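Workshop > Small Automation > Buying and Budgeting

Before You Buy a Bench Arm: Tips for Small Kitchens and Home Workshops

by Nhung Phùng

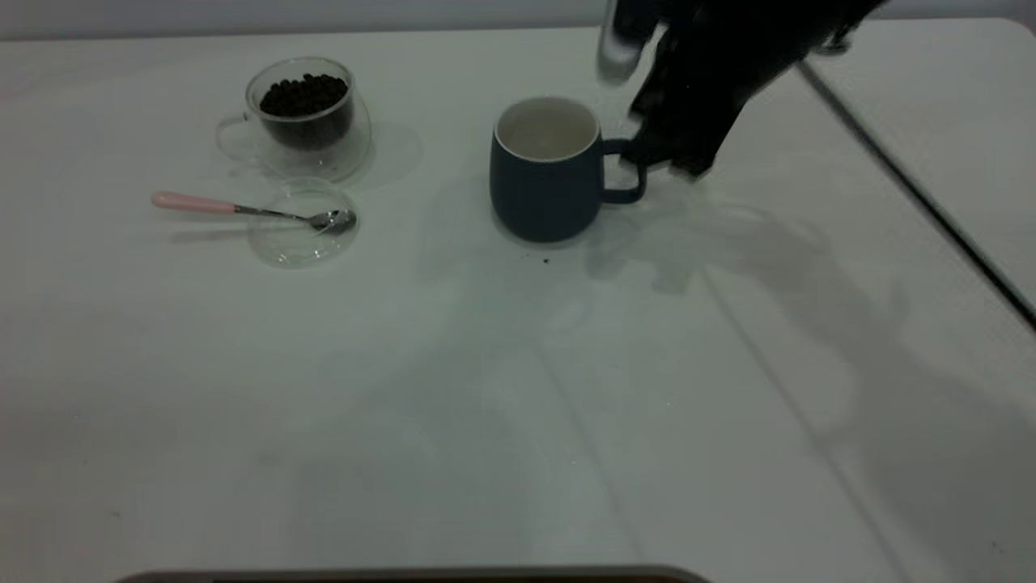 I get asked about money more than anything else on these pages, and it is nearly always the same letter in different handwriting. Somebody has seen a robot arm for sale, they have a little put by, and they want to know whether it is enough. My answer is that it might well be enough for the arm. It is the rest of the shopping list that catches people out, and I was caught out myself the first time, so please take all of this as coming from a person who once had a perfectly good arm sitting in its box from October to the spring for want of a table.

Start with the job and write it down

Get a sheet of paper and write one sentence saying what you want lifted, from where, to where. "Mugs from the bench to the tray" is a fine sentence. "Help in the kitchen" will cost you a fortune. If you can't get it down to a sentence, put the catalogue away for a week and have another go.

Then gather up the very things you mean to have moved and weigh them on the kitchen scales. A ceramic mug is a good deal heavier than people guess, and a full one heavier still. Write down the heaviest, double it, and don't look at any arm rated below that figure. The rating on the leaflet is often given with the arm tucked in close, and at full stretch you may get much less, so ask the seller for the figure at full reach and ask for it in writing.

Handles, lids and spoons

Fingers are sold separately more often than you'd think. The plain two-fingered sort will do very nicely for a mug by its handle, provided the handle has room for the finger to go through, and I do suggest taking a measurement with a ruler before you order. Flat things are harder. A teaspoon lying on a table, or a glass lid, gives the fingers very little to get under, and you may find you want softer or thinner tips for those. Put a second set of tips in the budget from the beginning. They wear, and they go missing down the back of things.

Clear glass deserves its own line in your plans. If your arm is going to find things with a camera, glass can be a real trial to it, and many a cheap camera will look straight through a tumbler as if it weren't there. Either budget for the better camera or decide that glassware always lives in the same marked place. I went for the marked place, with a little ring of tape, and have been happy with it.

The table comes first

Buy or build the table before the arm! It needs to be heavy, it needs to be flat, and it must not wobble when you lean on it with your hip. A pale matt top is kinder to cameras than a shiny one. If you are pushing two tables together to get the length, allow for clamps underneath and check the heights match, as a small step at the join will tip a cup beautifully.

My own top came from an offcuts yard in Prestcombe and I spent more on the legs than on the top, which I don't regret. Allow £200 for a decent one if you are starting from nothing, and less if you are handy.

Leave more clear space than you need. Arms swing out behind as well as in front, and it is the elbow that finds the shelf.

Lamps

Everybody forgets lamps. You want even light from two sides, and you want it the same at four in the afternoon in December as it is at breakfast in June. Two ordinary clamp lamps with diffusers will do. A strong shadow from the arm itself, lying right across your work, can muddle a camera, so try the lamps in a few places before you screw anything down.

New, second-hand or hired

I am a great believer in hiring first. The small hire counter at Honkanen in Cerkcombe let me have an arm for almost 14 days, and I learned more in that time than from a whole winter of reading. I learned, for one thing, that I had been about to buy one far too big.

If you do go second-hand, ask to see it run from cold, listen at each joint, and ask for the power supply and the emergency stop by name. Both have a way of staying behind in the seller's drawer. A Masow controller with no stop button attached is no bargain at all.

A few small economies

Practise with dry goods. Coffee beans, rice and dried peas sweep up, and coffee does not.

Use your oldest crockery for the first month.

Keep a fifth of the whole budget back for cables, brackets, tips and postage. Mine went on postage.

Don't pay for the extended cover until you have read which parts it leaves out. Fingers are usually among them.

Put a notebook by the bench and write down every stoppage, with the time. When you come to ask for a repair, or to decide on the next purchase, it will be worth more to you than any brochure.

Print this page | E-mail to a friend

Comments (3)

Joni Hyvönen
Good advice on the table. Mine is an old door on trestles and I have spent the summer chasing a wobble that I blamed on the arm. Did you bolt yours to the wall or just to the floor?

Nhung Phùng
Floor only, Joni, with a rubber pad under each foot. I rent, so the wall was never going to be popular.

mags_in_the_shed
13 cable clips, I ordered 13, and I could have done with twice that. Otherwise the fifth held back was spot on for me. Would love a page on second-hand cameras when you get the time.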